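Why Does a Bathtub Have Two Holes?

Next time you are sitting in the tub, with your toes all wrinkled up like raisins, have a good look around you. A bathtub seems like a very plain thing, just a big bowl for people, but there are some clever ideas tucked into it!

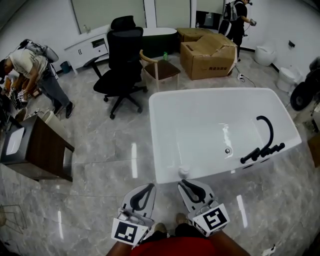

Let's start with the hole everybody knows, the drain. It sits at the lowest spot, and the floor of the tub slopes toward it ever so slightly. Water always wants to run downhill, so when you pull the plug, away it goes -- bubbles and all -- sometimes with a rude slurping noise at the end.

The second hole is called the overflow, and it is higher up, near the rim. Suppose you turn on the faucet and then wander off to find your rubber duck (we have all done it). The water climbs and climbs, and when it reaches the overflow it slips into a hidden pipe, which gives you extra time to come running back.

People have been taking baths in tubs for more than 3,000 years, and for most of that time somebody had to carry the water in and carry it out again. Imagine doing that with a bucket, every single bath night!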